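Filed under: Home & Garden / Letters from the Potting Shed

Giving up on the big shop for flowers

I've been meaning to write about this since February, when I stood in a queue at the supermarket with a bunch of tulips that were already dropping petals on my shoes. I put them back (sorry to whoever had to sweep up) and decided I'd try a whole year of only having flowers in the house that were grown near here, by me or by someone I could go and visit.

It's been harder than I thought, and much more fun! My own patch is tiny and the soil is mostly builder's rubble, so I can't claim much credit. Most of what I've had comes from Gyamfi, the growers just past Trarnulley, who do a bucket day once a month where you pay at the gate, take your bucket and help yourself to whatever's out. Get there before nine. I went at half past ten the first time and there was plenty of foliage left but hardly a flower, so I came home with what looked like a hedge.

The winter was the real test. I'd more or less made up my mind that we'd just go without until spring, and then I found hellebores, which I had always thought of as a bit gloomy. They sulk if you cut them too young. Wait until the seed pods are starting to form, then give the stems a long drink up to their necks overnight, and they'll see you through a week. The other thing that kept me going was bulbs in bowls. I ordered mine from Zotitz, a bit late, and they sent three sorts of narcissus, two of which did beautifully and one of which is still thinking about it.

I've become very boring on the subject of vases too. Narrow necks, that's all I'll say. A wide one needs so many stems to fill it, and when you've only got a handful from the garden it all flops outwards and looks sad. Jam jars are fine. The old gravy boat is fine.

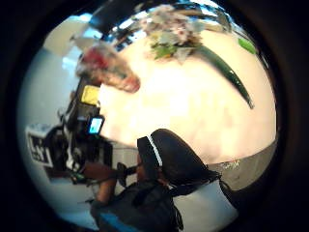 White and palest pink, with one long leaf for company.

I do miss some things. Roses in December, for one, and being able to pick something up on the way to a friend's without planning it. But I've started taking a pot of something growing instead, and it goes down very well. Next bucket day is the last one before they stop for the season, so do come along, and bring string — I never have any.

Comments

Tried the hellebore tip and mine are still upright after six days. Thank you!

Does anyone know if Gyamfi lets you bring a dog? Mine is small and not interested in flowers.

Gravy boat, yes! I use a teapot with no lid. Drips a bit.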